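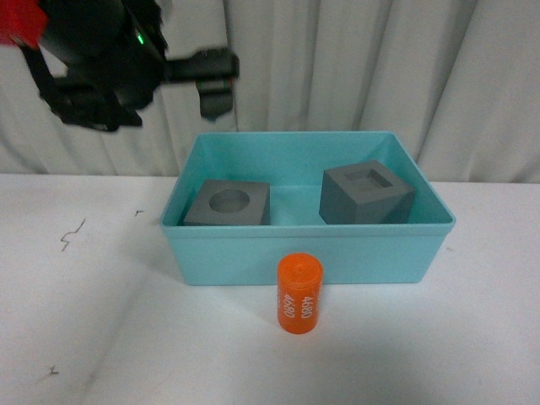
Fig. 1. Turquoise bin with the two grey blocks, and the orange cylinder (4680) in front of it on the white table.

Sorting and Storing Small Parts
Handout for Session 7, Clallow Evening Workshop
Tutor: Beverley Ruddock

Hello again, and thank you to everyone who stayed behind last time to help put the tables back. I promised I would write up the notes on open storage bins properly, as I talked far too quickly at the end and I know several of you gave up on your pencils somewhere in the middle.

We begin with the bin itself. I am fond of a plain, open-topped, rectangular one in a light colour, and the turquoise one in Fig. 1 is a good sort to learn on. Dark parts show up beautifully against a pale floor. Look at how easily you can pick out the two charcoal blocks, and then think of the black drawers at the back of my own garage, where I once spent most of a February afternoon feeling about for a single bracket (it was in my apron pocket, of course).

The rim matters too. A rim that flares out a little gives your fingers something to hold when you lift the bin off a shelf. Do run your thumb along it before you buy one, if the shop will let you.

What goes together

The question I get asked more than any other is whether to sort by shape, by colour or by job. My own answer is by job first, and by shape only when a bin begins to fill up. The two blocks in the figure match in colour and both have a hollow in the top, so most people would put them together without a second thought. But one is low and flat with a round recess, and the other is taller with a square one. If you use them for different jobs they will want separate bins sooner or later, however well they look side by side.

With just a couple of pieces in a bin this size I would leave them be. There is clear floor between them and you can see each one at a glance. Once pieces start to lie on top of one another, that is the moment to divide. A strip of stiff card will do very nicely – cut it a shade longer than the bin is wide and it will hold itself in place.

Notice as well that the taller block is sitting at a tilt. Parts with a hollow in the top are best stored level, hollow side up, if you mean to keep screws or washers in them. Tip one over with a full load of washers and you will be on your hands and knees until supper, as I can tell you from experience.

Labels and numbers

The orange cylinder has 4680 printed up its side in white, and I want you to get into the habit of copying down any number you find on a part exactly as it stands. Don't guess at what it means and don't shorten it. Write it in the left-hand column of your parts sheet, and put your own plain name for the thing on the right. "Orange, round top, little nub" is a perfectly good name.

Stand such pieces upright with the writing facing you. Tall round things roll if you lay them down, and they always roll towards the edge.

Where the label goes on the bin is up to you, though I like the short side, low down. The Grevholm shelves in our workroom are deep, and a label on the long side disappears the minute the bin is pushed in.

For your own bench

Please choose one drawer or box at home and sort it before we next meet. Empty the whole lot on to a white cloth or a clean white table top, so that small dark bits can't hide from you. Put the parts into bins by job, fill in your sheet, and bring the sheet along with you. There is no need to bring the parts! Spare sheets are in the folder marked Nasution, on the shelf by the kettle, and do take 2 if your handwriting is as large as mine.

Next time we move on to lids and stacking, so bring a ruler if you have one.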